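Devska Table Coverings - Your Questions

Does a patterned top hide stains?
Some. Gray leaves on white will disguise pencil marks, and I wouldn't trust them with coffee. "Stain-hiding" is mostly a sales word.

Do I need a special cloth to clean it?
No. Zotine sells one, and I can't see what it does that an old rag won't.

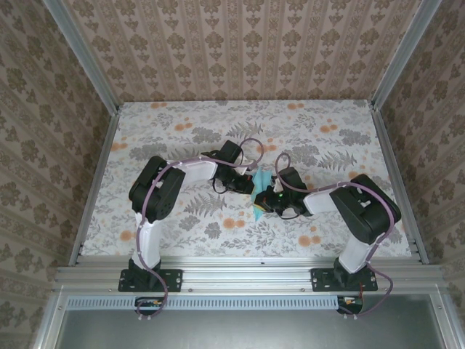

Use plain water first. Soap comes second, and sprays stay in the cupboard.

Will it clash with damask wallpaper?
Probably - ferns and damask are a lot of pattern for one small space. Mwangi Mutiso in our shop likes it. I don't.

Can I use it for paper crafts?
Yes, but I'd test glue on a corner before believing the label. Plain colored sheets are easier to find on a busy print. 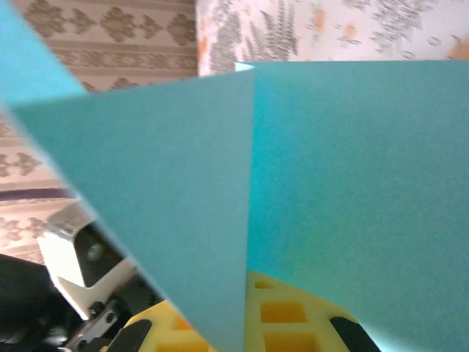
Teal and sky-blue paper against the beige damask.

Is it really good for 10 years?
Ask me in 10 years.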